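Reader Reviews and Ratings: Your Questions
Updated 10/17/20

We run reader reviews of romance and historical fiction at Filville Books. Most of the mail we get is from people who think the star system is rigged. Some days I agree with them.

Can I trust a book with nothing but five stars?
I wouldn't. If a novel has 80 ratings and every one is perfect, I start looking at who got free copies. The Bajwa Prize longlist had two like that, and I finished one of them.
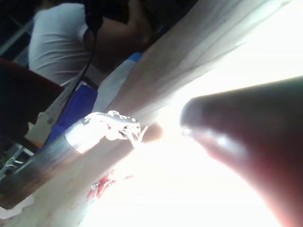

Do reviewers get free books?
About 30 of our regulars do. They have to say so in the first line, and we take the review down if they don't.

Why was my review cut?
Probably length. The limit is 2000 characters. Plot summary goes first, and I've yet to see a review that suffered for it.
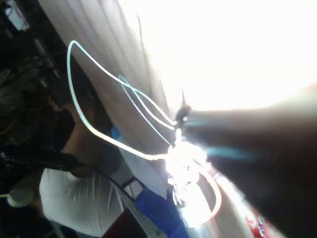
Can authors ask for a bad review to be removed?
Authors can ask. We remove spoilers and personal attacks. "I was bored by chapter three" stays up, however many emails the publisher sends.

Who decides what gets featured on the front page?
Enikő Gál picks historicals and Irfan Memon picks everything else. They are supposed to read the book first. I've asked, and they say they do. 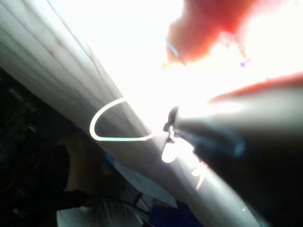
White curtain, softly pleated.

Is "couldn't put it down" a useful review?
It tells me very little. Say what kept you reading, or what the hero did that annoyed you. Ebise Ejigu wrote 27 words on the last Renine novel and I learned more from them than from the whole back cover.

Do you copy reviews from store sites?
We used to, and I argued against it. The same gushing paragraph kept showing up under three different names.
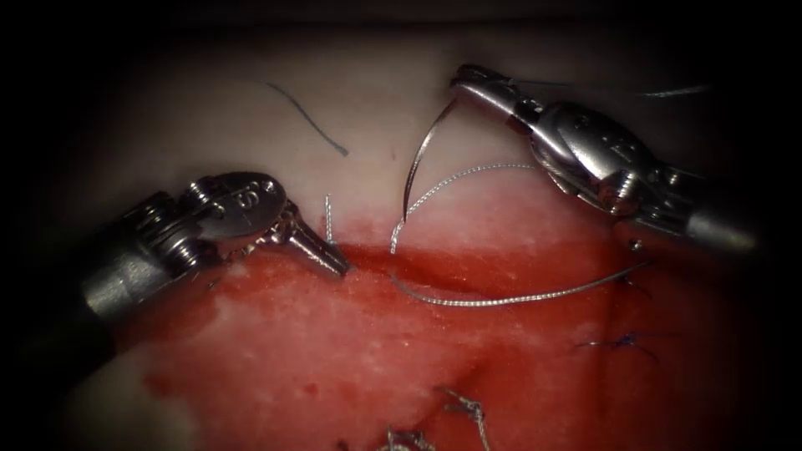 Those old copies are still in the archive, marked as imported. They no longer count toward a book's average, so a few favorites have dropped by a star. Write to Khurram Malik if you spot one we missed.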